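Section 4. Setting up the Bustis work table

By now you should have both boxes open and the parts sorted. I like to do this part on the floor with a blanket down — the top scratches if you so much as look at it wrong! Give yourself a clear space at least 64 inches long, and put the hardware in a bowl so it stays put.
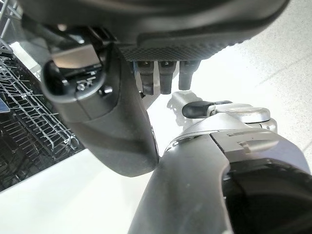

Photo: Letay Feyisa / Rovlow

What you'll need: the hex key from the small bag, a level, and a second pair of hands for step 6. I did it alone once and my back still remembers.

1. Lay the top face down on the blanket. The pre-drilled side should be looking at you.

2. Set a leg at each corner with the adjustable foot pointing up. The legs are all the same, so don't bother hunting for a left and a right (I lost half a morning to that).

3. Start the 16 long bolts by hand, four to a leg. Two or three turns is plenty for now.

4. Slide the crossbar between the back legs and start its bolts the same way.

5. Go around again with the hex key and snug everything up. Work corner to corner, like you would with the lug nuts on a wheel.

Caution: Stop when the bolt stops. If you lean on the key you'll strip the insert, and replacement inserts come from Brandstead as a full set only.

6. Flip the table with your helper. Lift it clear of the floor and turn it in the air — don't roll it over on two legs. They aren't made to take the weight sideways.

7. Set the height. Mine sits at 28 inches, and I can work sitting down all afternoon. Kedir Worku is a lot taller than me and runs his feet all the way out.

Note: If you bought the older Prado top, the holes for the crossbar are a little closer together. Use the short bar from the second box and skip the spacers.
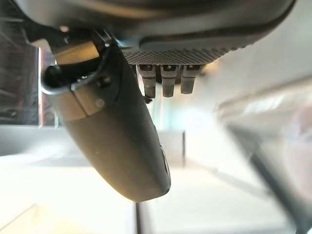

Once you've got the height where you want it, put the level on the top, first the long way and then across. Turn whichever foot is low until the bubble settles. My floor slopes toward the door, so one foot is out quite a bit farther than the rest, and it's been fine like that since September.

8. Lock each foot by spinning the nut up against the leg. Finger tight, then a quarter turn with a wrench.

9. Press down on each corner in turn. If one rocks, loosen that foot and go back to the level.

Leave the clamp rail off for now. It goes on in Section 5, after the drawer.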